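3.2 Calibration and upkeep of the arm

The Voslow cell is a small tabletop arm with a two-part gripper, one finger fixed and one jaw driven by a servo. The supplier's guide asks for a new zero every 14 days. We found no data behind that interval and tested it over 1,651 grasps.
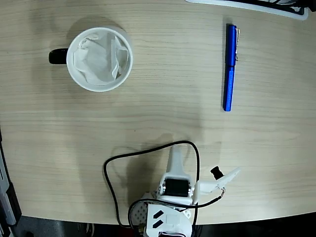
Does a fixed interval keep the jaw in line? Only in part, as most of the drift we logged came after cable snags, whatever the date of the last zero.

Of the 1,651 grasps, 1,539 stayed within tolerance. We would not read much into that figure. The tolerance is the supplier's own, and a loose jaw screw can pass it. We therefore checked the screws by hand before each block of 338 grasps and noted the slack in the cable loop. Soft items were kept in the set, though they hide small errors in jaw position.

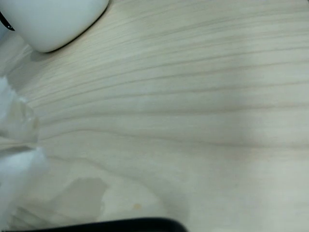

Figure 4. Tabletop with white mug and crumpled white tissue, Voslow cell.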